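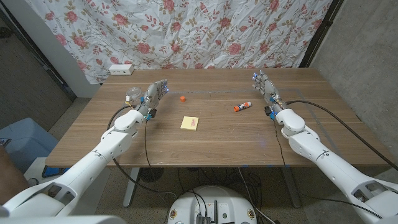
ZEKENCOMBE, 03/12/2004

Small stationery is awkward to store. A glue stick rolls, a sticky note pad curls at the adhesive edge, and anything the size of a bottle cap disappears behind the first thing put down in front of it. The usual answer is a drawer. Prydderch, which has published its workroom notes since October, favours an open table and a clear glass jar.

The method starts with a boundary. Strips of tape are laid on the tabletop as a rectangle, and work stays inside it. Grey or blue tape reads well enough on a light brown wood grain without dominating it. Tape left down through a summer will lift some finishes, so test a corner first.

The note pad goes near the front of the rectangle, where the writing hand can reach it. Square pads in yellow remain the default; pink ink shows faintly on them and is a poor choice for labels.

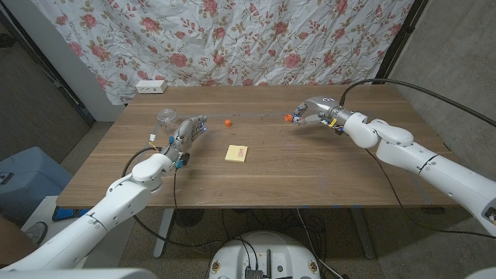 Jars belong at the back. Ribbed glass is easier to grip than smooth, and a clear wall saves opening the lid to check the contents. Prukton lists 2 sizes in its catalogue, the larger holding 80 small caps. Flusitz sells a similar jar in cartons of 6.

Power should also sit at a back corner, outlets facing up if the table is deep enough. Cables are best routed away from the note pad. Glue sticks are capped and laid on their side.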